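旧台式机的第二份工作

分享 217 收藏 28 评论 7

侧板卸下来以后,先看灰。

克里斯托夫·胡克斯特拉(Kristof Hoekstra)判断一台旧台式机,第一眼看的就是灰积在哪里。放在办公桌上的机器,灰主要在前面板后面和处理器散热片里,颜色浅,一吹就散。常年立在地毯上的,底部会有一层毡子一样的东西,能整片揭下来。仓库里用过的机器,灰里夹着纸箱的碎屑。最麻烦的是厨房和吸烟室旁边的,灰是黏的,气枪吹不动,要用刷子蘸酒精一点一点擦。

“灰黏的机器,我们收进来会先放一边。”他说,“能修,但是工时不划算。等哪天活少了再弄。”

他工作的地方叫Nastulport,在弗隆德索普(Flondthorpe)城东的一条仓储街上,左边卖瓷砖,右边修洗衣机。店面不大,卷帘门进去是收货区,再往里是拆机的台子,最里面一间做测试和装系统。招牌上只有店名,没有写做什么生意,所以时不时有人推门进来问能不能修洗衣机。

这家店做的是旧台式机的整备:从公司和学校收淘汰下来的机器,拆开,清理,换掉坏的和快坏的零件,装好以后再卖出去。笔记本电脑他们也收,不过数量少。老板鲁本·范登布鲁克(Ruben Van den Broek)对台式机有偏爱,理由很实际:台式机里的零件大多是插上去的,坏了哪个换哪个。

我去的那个星期,店里刚收进一批货,217台,来自一家叫Willems的物流公司。Willems把两处办公室合并成一处,员工换了笔记本电脑,桌面上的塔式机全部退了下来。机器用托盘运到,裹着缠绕膜,键盘和鼠标另外装了几个大纸箱。连接线全缠在一起,光是把线分开就用了一个下午。

范登布鲁克在收货区拿着一张表,一台一台登记。表上的栏目很朴素:编号、型号、外观、有没有硬盘、侧板能不能正常打开。最后一栏看起来多余,他却坚持要填。

“侧板变形的机器,多半是摔过或者被重物压过。主板可能有看不见的裂纹,测的时候是好的,用两个星期开始死机。侧板打不开,我会在旁边画个圈,后面的人就知道要多测一遍。”

**拆机台上的顺序**

拆一台标准的塔式机,店里有固定的顺序。断电,拔掉所有线,按一下开机键把残余的电放掉。放平,卸侧板。看一遍,拍照存档。然后是硬盘、扩展卡、内存,最后才轮到散热器和处理器。

照片是给装回去的时候用的。同一个型号,不同批次的走线会有差别,前面板的那几根细线尤其容易弄混。胡克斯特拉刚入行时不拍,觉得自己记得住。有一天他同时拆了四台,装回去以后有一台的电源灯不亮,找了很久才发现是前面板的接头错了一位。

硬盘排在前面,原因在合同里。Willems这类公司交出机器时,会要求所有存储设备单独处理,有的要软件擦除并出具记录,有的直接要求物理销毁。所以硬盘一拆下来就贴上和机箱相同的编号,放进带锁的柜子,和机器分开走。

品牌机在这一步比自己组装的机器省事。商用塔式机的硬盘架往往不用螺丝刀,扳一下卡扣就能松开。很多型号会把可以徒手操作的部位做成醒目的颜色,蓝色比较常见。看到蓝色的塑料件,可以先试试按、推或者扳。胡克斯特拉说他带新人,第一天只教这一件事。

第二件事是不要用蛮力。塑料卡扣用了多年会变脆,尤其是长期靠近热源的。卡扣断了,整个硬盘架还能用,只是固定不牢,搬动时会响。店里有一个抽屉专门放从报废机箱上拆下来的卡扣,按型号装在小袋子里。这个抽屉比放内存的抽屉上得还勤。
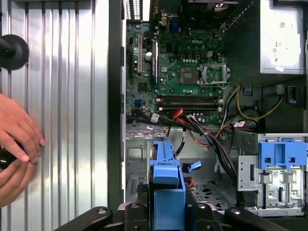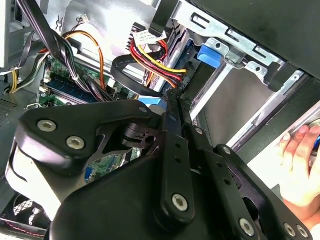

打开的塔式机机箱。第一张可见带DELL标志的绿色主板和内存插槽,第二张可见金属硬盘架与蓝色卡扣。

内存拆起来快。两端或者一端的卡子往外一掰,内存条自己会弹起来一点,顺着方向拔出来就行。拔下来的内存按容量和频率分开,用橡皮擦擦金手指,再一条一条上测试机。插槽本身也要看,拿手电筒斜着照进去,看有没有异物,触点有没有歪。

处理器这一步要慢。散热器的螺丝要对角松,每颗先松一点,再轮着来。多年没动过的导热硅脂会变得像干掉的水泥,硬拽散热器有可能把处理器一起带出来。有的插座针脚在处理器上,有的在主板上,不管哪一种,弯了一根都很难受。店里的做法是先开机跑几分钟,让硅脂热起来软一点,再断电拆。拆下散热器以后,推开压杆,把金属扣架掀起来,处理器垂直向上取。

“手抖的时候就别干这个。”胡克斯特拉说,“去喝口水,或者先去擦机箱。”

主板上的电容也在检查范围之内。顶部鼓起来的,底部有褐色痕迹的,整块板子转到维修那边。这些年鼓包的电容少了,早些年有几批机器,打开十台能看到好几台。纽扣电池一律换新,不测旧的。一颗电池不值多少钱,客户把机器买回去,时间老是不对,打电话来问,花的时间比电池贵得多。

**电源是最不省钱的地方**

负责测试的是维达德·比塔尔(Widad Bitar)。她原来在一家工厂做电气检验,来这里以后,电源这一块基本归她管。

旧机器里最容易被忽略的就是电源。它装在机箱角落里,有自己的铁壳,外面贴着标签,平常没有人会打开看。电脑能亮,大家就默认电源没问题。比塔尔的看法不一样。她给每个电源接上负载,看各路电压,听风扇,再闻一闻。

闻是认真的步骤。她说过热的电源有一种味道,闻过一次就认得。有的电源参数都正常,但是有那个味道,她照样会换掉。

电源里面她不修。电容里可能存着电,拆开有危险,修好的电源她自己也不放心。不合格的直接报废,线剪下来单独回收,铁壳归铁壳。为此她和老板有过一次争论。范登布鲁克觉得风扇响的电源换个风扇就行,她说那就得打开,打开了谁签字?后来的规定是她定的:电源不开盖,只有合格和不合格。

商用品牌机的电源还有个讨厌的地方,接口和尺寸常常和市面上的通用件不一样。有些主板用的是厂商自己的供电接头,普通电源插不上,得加转接线,或者找同型号的拆机件。Willems的这批机器型号集中,倒成了好事,坏的可以给好的当零件。

她给我看测试间的架子。每台机器都要连续跑一夜,同时压处理器、内存和硬盘,第二天早上看记录。跑的时候房间很热,冬天大家喜欢到这里吃午饭。去年11月暖气坏了那几天,他们索性把办公桌搬了进来。

**能卖给谁**

整备好的机器分几个去向。一部分零售,买主多是家庭和小店铺,用来记账、打印、看监控。一部分卖给学校和培训机构。还有一部分拆成零件卖,客人通常是自己动手修电脑的人,进门就报型号,话不多。

若瑟芬·德布勒因(Josefien De Bruijn)是Zuvwood培训中心的采购。那里教成年人办公软件和基础会计,两间教室,用的都是从Nastulport买的旧机器。她上一次买了28台,要求只有一条:配置必须一样。

“配置不一样,上课就会出问题。有的学员开得快,有的还在转圈,老师只能等。慢一点没关系,要慢一起慢。”

她起初也考虑过买新的。比较过以后,决定把预算花在显示器和椅子上。学员一坐就是一下午,对他们来说,屏幕大小和椅子比处理器重要。旧主机加固态硬盘,开表格和文档没有任何问题。

固态硬盘是整备里唯一全部换新的大件。范登布鲁克说,如果只允许花一笔钱在旧电脑上,就花在这里。老式机械硬盘即使没有坏道,开机也要等上很久,客人会觉得整台电脑都是慢的。换上固态硬盘,同一台机器,感受完全两样。内存排在第二,有空插槽就补一条,尽量成对。处理器一般不动,换更高一级的处理器,花钱多,日常用起来差别小,还要考虑散热器压不压得住。

也有卖不出去的。太老的,不支持还在更新的操作系统的,噪音大的,外壳发黄的。外壳发黄其实不影响使用,可是客人看了会犹豫。店里试过用双氧水和紫外灯把塑料漂白,有一定效果,但容易漂得一块深一块浅,后来就放弃了,改成直接从报废机器上换面板。

我问有没有算过一台机器从进门到出门要花多少时间。范登布鲁克说算过,但是不愿意把数字写出来。型号熟的和不熟的能差好几倍,平均数没什么意思。他更在意的是返修。去年卖出的机器里,每200台有7台在保修期内送回来,其中多数是运输途中内存或者显卡松了,重新插一下就好。为这个,他们现在会在独立显卡旁边垫一块泡沫,发货时在箱子外面贴一张纸条,提醒客人开机前先取出来。

还是有人不看纸条。

**一个人想在家里试试**

采访期间正赶上店里的开放日,2022年5月8日,星期日。来的人带着自家的旧电脑,店员在旁边看着,由他们自己动手清理。收货区临时摆了几张折叠桌,每张桌上铺一块防静电垫。

埃弗琳·菲瑟(Evelien Visser)带来的是她父亲用过的一台塔式机,放在储藏室里好几年了。她想看看还能不能给上中学的儿子写作业用。侧板打开,灰是浅色的,胡克斯特拉看了一眼说,不错,书房里的。

她花了一个上午,先用刷子把风扇叶片一片一片刷干净,再用气罐吹散热片。吹的时候要用手指按住风扇,别让它跟着转。内存拔下来擦过,装回去第一次没有插到底,开机只有滴滴的响声。胡克斯特拉让她断电,再压一次,听到卡子咔嗒一声。这回屏幕亮了,时间显示的是很多年前的一月一日。她换了电池,把里面的照片先拷到移动硬盘上,然后决定买一块固态硬盘,下次再来装。

如果想在家里自己清理一台旧台式机,店里几个人的建议归到一起是这样的:

准备一把十字螺丝刀,刀头最好带磁性。软毛刷一把,旧油漆刷也可以,要干的。压缩气罐一罐,不要倒过来喷,会喷出液体。一个分格的小盒子装螺丝,没有的话用制冰格。

找一张不晃的桌子,不要在地毯上做。碰主板之前先摸一下机箱的裸露金属。

每拔一根线之前拍一张照片,拍清楚接头的方向。

不要用吸尘器的吸头直接贴着主板吸。细小的跳线帽会被吸走,到时候得翻集尘袋。

散热器如果没有打算换硅脂,就不要拆下来。拆了就必须把旧硅脂擦干净,重新涂。新硅脂一点就够,米粒到黄豆大小,涂多了会从边上溢出来。

电源只吹外面的进风口,不打开。

装好以后先别急着上侧板。接电,开机,看风扇是不是都在转,有没有线碰到扇叶。没有问题,再关机合盖。

比塔尔又补了一条:清理完闻一闻。

**剩下的东西**

拆剩的零件按材料分。机箱的钢板压扁了卖给回收站,铝散热片另外放,主板和扩展卡交给有资质的处理厂。塑料最难办,混了好几种,回收站常常不愿意收。范登布鲁克说塑料面板是店里唯一越积越多的东西,后院的棚子里已经放了半棚。

螺丝全部留着。拆机台下面有几个玻璃罐,原来装腌黄瓜的,现在按螺纹粗细分开。粗牙的固定机箱和电源,细牙的固定光驱和一部分硬盘,两种长得很像,拧错了会把螺孔拧花。新来的人前几周都要负责分螺丝,分到后来用手指一捻就能分出来。

Willems的那批货,我离开时登记完了一大半。做好的几排靠墙放着,侧板擦过,正面贴着一张手写的小标签,有编号和测试日期。其中一台的标签上多写了一行字:左前脚垫缺,找。

胡克斯特拉在抽屉里翻脚垫,翻出来的几个都大了一号。他拿美工刀削了一个,装上去,按了按机箱的四个角,推到墙边,又去搬下一台。

(文中价格及收购政策请以店家当日答复为准。)

读者评论(7)

**老郑修表**
电源那段写得对。我家那台就是能开机,但一开大点的程序就重启,换了内存换了硬盘,最后是电源。

**青石板**
请问固态硬盘装进老机箱,没有小尺寸的托架怎么办?

**一颗细牙螺丝**
回复 青石板:买个转接架,很便宜。固态没有活动部件,实在不行用魔术贴固定在平整的地方也能用,别挡住风道就行。

**Marta在路上**
制冰格装螺丝这个办法好,我之前用瓶盖,打翻过一次,到现在还差一颗。

**北窗**
我们学校机房也是买的整备机,用了三年,坏过两台,都是风扇。要说缺点就是主机太大,桌子下面没地方放脚。

**不吃香菜**
希望能写写那半棚塑料后来怎么处理的。

**老郑修表**
压缩气罐倒着喷那个千万注意,我喷过一次,手指冻得生疼。

相关阅读
旧显示器值不值得留:看接口,看支架,再看坏点
一把螺丝刀用十年:三位修理工的工具箱
从储藏室找到的硬盘,照片怎么拷出来
键盘拆洗记:键帽泡多久合适
仓储街上的店铺(二):修洗衣机的一家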